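**Forum › Drafting and Revision › Past tense or present tense, when the book is already written**

**yaowalak_n** wrote, August 20, 2019:

Good evening to all. I have read in this forum for a long time but I did not post until now, so please excuse me if the question was already discussed. I searched and found only threads about the choice at the beginning of a book, and my problem is at the other end.

I have finished a draft of a novel, 80 thousand words. It is written in the past tense, third person, from the side of one character, a woman called Isura who comes to a small town, Stindau, to settle the affairs of her dead uncle. The uncle had a business together with a man named Moser, and it is slowly shown that the two had cheated each other for years. It is not a crime novel exactly. There is a lot of sitting in kitchens.

In chapter 8 there is a flood, and I wrote this chapter in the present tense. I did not plan it. I noticed it only when I printed the pages. My writing partner thinks this chapter is the best in the book and that I must change all the others to the present. My sister thinks I should change chapter 8 to the past and stop worrying.

English is my second language for writing (I am Thai, I have lived in Austria for a large part of my life, and I began this book in German and then left it). So I do not fully trust my ear. In Thai the verb does not change for the time, and perhaps this is why I slipped without seeing it. I would be grateful to hear how other people have decided such a thing.

Yaowalak Nakpan

---

**inkpot_ferry** replied:

Welcome, Yaowalak. Your sister is right, in my opinion.

I have changed the tense of a whole manuscript once, from past to present, and I would not do it again. It is not only the verbs. In the past tense you can write "for the next few weeks she avoided him" and the reader accepts it with no trouble. In the present tense this sentence becomes strange. Who knows about the next few weeks? You have to find another way to pass the time, and then each small summary becomes a small scene, and the book grows in the places where it should be short.

A flood is one night, I suppose? Of course it works in the present. It is the easiest thing to write in the present. Try it with the kitchens before you decide anything.

---

**moth_ledger** replied:

I do not agree with inkpot_ferry that summary is impossible in the present tense. Many good novels do it. "Weeks pass. She avoids him." It is a bit plain but it is a correct and usual way.

What I would ask is another question. Who is telling the book? Even in the third person there is somebody who tells, and this somebody stands at some distance in time. In the past tense, your teller knows about Moser from the first page and is holding it back. In the present, the teller learns it together with Isura. For a book about two men who cheat each other, this is a big difference. Do you want the reader to feel that somebody knows already?

---

**yaowalak_n** replied:

Thank you both for such quick answers.

inkpot_ferry, yes, the flood is one night and the morning after it.

moth_ledger, I had to think about your question and I went for a walk with it. I believe the teller does know. There are sentences such as "It was the last time she would see the account book whole." I like these sentences. I had not understood that I would lose them.

---

**moth_ledger** replied:

You would lose this one for certain. It is a good one, so I would be sad.

---

**Brackwater** replied:

A different opinion from me. Leave it how it is. Past everywhere, present for the flood. Why must it be all one thing?

In my last book the main story is in the past and the letters are in the present, and no reader has complained to me. People are used to a change of tense, they do it when they talk. "So I was in the shop and this man comes up to me and says." When the exciting part arrives the tense jumps by itself. I think this is what has happened to you and it has nothing to do with Thai.

---

**inkpot_ferry** replied:

Letters are another matter, Brackwater. A letter has a date and a person who writes it, so the reader sees at once why the tense is different. In Yaowalak's book there is one chapter out of the whole book that changes, and then it goes back. An editor will see a mistake. I read submissions for a small magazine for four years and I can tell you that we did see it as a mistake, in most cases.

---

**Brackwater** replied:

In most cases it was a mistake, then. It does not follow that it is one in her case.

Also a magazine reader has a pile to get through. A person who has arrived at chapter 8 of a novel is already inside the book and will forgive much more than this.

---

**inkpot_ferry** replied:

The pile is a fair point. But I would still not like to put something in the book that has to be forgiven.

---

**tallis_grey** replied:

I have a practical suggestion and no theory. Take two chapters, the flood and one quiet chapter. Rewrite each in the other tense, the complete chapter and not only a page. Put them away for some days. Then read all four versions aloud, and mark with a pencil each place where your voice stops or you want to go back. Do not mark what is "good" or "bad", only where you stop.

It is two days of work, perhaps. To change the entire book is months. When I did this test with my own novel I was certain that the present would win, and my pencil was all over it.

One warning: do not use search and replace for the verbs. I tried and I received "she sees" in places where it had been "saw" for cutting wood.

---

**yaowalak_n** replied:

This is very sensible, thank you. I will take chapter 8 and a chapter in which Isura visits Premeck, the bookkeeper. He is an old man who makes soup and says nothing useful. If the present tense can carry Premeck and his soup, it can carry everything.

May I ask one more thing in the meantime? When the book is in the past tense and a character remembers something earlier, I use "had" and "had" and "had" until the page is full of it. In German I had the same problem. Is it allowed to stop?

---

**moth_ledger** replied:

Yes, it is allowed. Use "had" for the first two verbs so that the reader knows we went back, then continue in the simple past, and use "had" once more when you come out again, or give a clear sign such as "now". For example:

> Moser had come to the house in March. He had brought a ham. He sat with her uncle until it was dark, and they signed something at the table, and neither of them read it.
>
> Now the table was gone, and she ate standing.

I took your people, I hope you do not mind. I invented the ham.

---

**yaowalak_n** replied:

I do not mind at all, and I may keep the ham.

---

**tallis_grey** replied:

Small addition to moth_ledger: if the memory is longer than a page, I would ask if it should be a scene of its own, with a line space before it. Then you need only one "had", or none.

---

**quillwort** replied:

I come from the side of reading more than writing, so take this with care. When a book that is in the present tense goes on for hundreds of pages I become tired. I cannot explain it well. It is as if someone holds my sleeve. For a short book or one chapter it is fine, I even enjoy it.

My reading group had a real argument about this last winter and we did not come to any agreement. The younger members did not notice the tense at all until I mentioned it.

---

**Brackwater** replied:

Quillwort, this is interesting for me, that they did not notice. I suspect that we here notice it far more than the people who pay for the book.

---

**quillwort** replied:

Possibly. But I felt tired before I knew the reason for it, so there must be something.

---

**yaowalak_n** replied:

I have done the test and I promised myself to report, in case another person comes here later with the same question.

The Premeck chapter in the present tense was bad. My voice stopped at almost every paragraph. The soup became very important, as if something terrible would happen with it, and nothing happens. In the past tense it is only soup, as it should be.

The flood was more difficult. In the past tense it read smoothly, I had few marks. In the present tense I had more marks, but the places without marks were stronger. There is a moment where Isura opens the door of the cellar and the water is already on the top stair, standing quite still. In the past it was a fact. In the present I did not want to read the next line.

So, with apology to inkpot_ferry, I will leave the book in the past and keep the flood in the present. But I will take one part of his advice too, that it must not look like an accident. I have put the flood in its own part, with a blank page before, and the last sentence before it now ends with the word "now". The morning after the flood goes back to the past. I think the change back is the harder one and I have rewritten it several times already.

My sister has read it and she says she did not notice. I do not know if I should be pleased.

---

**inkpot_ferry** replied:

No apology needed. The blank page helps a lot. I would still do it the other way, but this is your book, and you have tested it, and most people who ask here never do.

---

**moth_ledger** replied:

If you want another pair of eyes for the morning chapter, send me a message. I am slow at the moment but I do read everything. Please include the last page of the flood, otherwise I cannot judge how the step back feels.

---

**yaowalak_n** replied:

I will send it with pleasure, and the last page of the flood too. The first paragraph of the morning is still too long, so please give me until the end of the week. I want to cut the sentence with the chairs, and after that I will leave it alone.

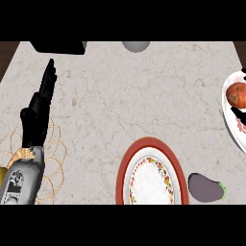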